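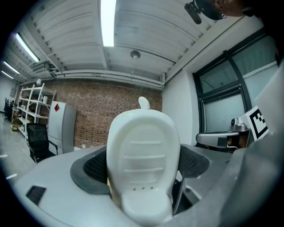
Plulterer Park ground share, who's paying for the lights?
Football > Lower Leagues > Division Three

offsidebystander
So the draft fixtures are up and Bettencourt Rovers are down to play every home match at Plulterer Park, same as Bemar. Two clubs, one pitch, and a centre circle that was already mostly sand in March. Has anyone seen anything in writing about who maintains it? I've read the club's notice twice and it tells me they are "excited".

muddyleftback
They were excited about the away kit too.

Wet_Corner_Flag
Bemar supporter here. Our lot were told Rovers would pay $400 a match, which covers the lights and the change rooms. Line marking is extra. I don't have it in writing either, I have it from the bloke on the gate, who has been right about everything except the 4-4-2.

offsidebystander
$400 a match for a third division side that draws a crowd you could fit in a minibus. Righto.

tenyardsback
Bit unfair. We had 400 in for the derby.

offsidebystander
You had 400 in for the derby because it was against Bemar and they brought most of them.

Wet_Corner_Flag
Can confirm. I was several of them.

tenyardsback
Whatever the number, the old ground was finished. The drainage at the creek end went years ago and we had matches called off at an hour's notice with the visitors already on the bus. I'd sooner share a decent pitch than have sole use of a bog. The move also gets us a stand with a roof. I realise Bemar people take a roof for granted.

muddyleftback
It's a roof in the sense that it's above you.

GoalKickGary_no
Can we talk about the actual football for a minute? The pitch at Plulterer is narrow. Rovers play with two wingers and a left back who thinks he's a third. Put that side on a narrow pitch and you've got a queue down the touchline. I said the same thing when they lost there last season and was told I was being negative.

tenyardsback
You were being negative. We lost to a penalty that was outside the box.

GoalKickGary_no
It was on the line. The line belongs to the box.

tenyardsback
I was level with it.

GoalKickGary_no
You were in the canteen. You posted about the chips.

Wet_Corner_Flag
Back to the pitch. My worry is the programme. If both firsts and both reserves play there, that's four teams, plus Bemar's women on the Sunday. Somebody is going to get the 9 am slot and I'd bet my scarf it's our reserves. There's a 12 week stretch without a single free weekend on the draft.

latechallenge
Lurker, long-time Rovers member. The bit I object to is the membership. It's gone up, and we've lost the car park, the clubrooms and the good barbecue. What we've gained is the Evix Stand, where members get "priority access" to unreserved seats. I've thought about that phrase a fair bit and I'm no closer.

muddyleftback
You get to sit down slightly before you get to sit down.

offsidebystander
Capacity's listed as up to 1000, by the way. Plenty of elbow room while you consider the phrase.

tenyardsback
The barbecue is coming with us. I asked.

latechallenge
The good one or the one with the leg?

tenyardsback
I'll ask.

GoalKickGary_no
Does anybody know which dugout Rovers get when they play Bemar "away"? Both clubs will be at home. Are we going to toss for it?

Wet_Corner_Flag
Bemar get the one without the puddle. That part I'd fight for.

offsidebystander
Looks like the notice has been updated this arvo. The maintenance paragraph now says costs will be "apportioned in the spirit of the agreement". Still no agreement attached.

muddyleftback
Are they still excited?

offsidebystander
They've gone up to thrilled.

latechallenge
Renewals close Friday. I've filled the form in, obviously. If anyone has a spot for parking within walking distance of the creek side gate, send me a message.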